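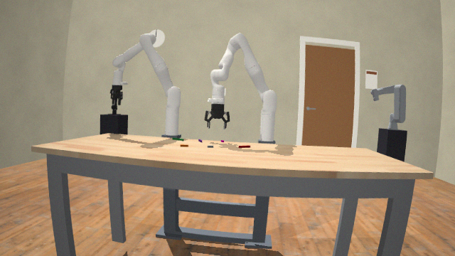

Two robotic arms at a wooden tabletop, computer rendering.

Murkeo Releases Palacios Type Family

SKOKVILLE, July 19, 2019 — Type foundry Murkeo today announced the release of Palacios, a display family in two weights drawn for posters and title cards.

Each weight includes capitals, figures and 29 punctuation marks. Lowercase letters will follow in March.

"Palacios began as lettering for a theater in Fodcombe," said Salim Mugo, design director at Murkeo. "We have redrawn every letter for print and screen."

A desktop license costs $59. The regular weight is free for personal use.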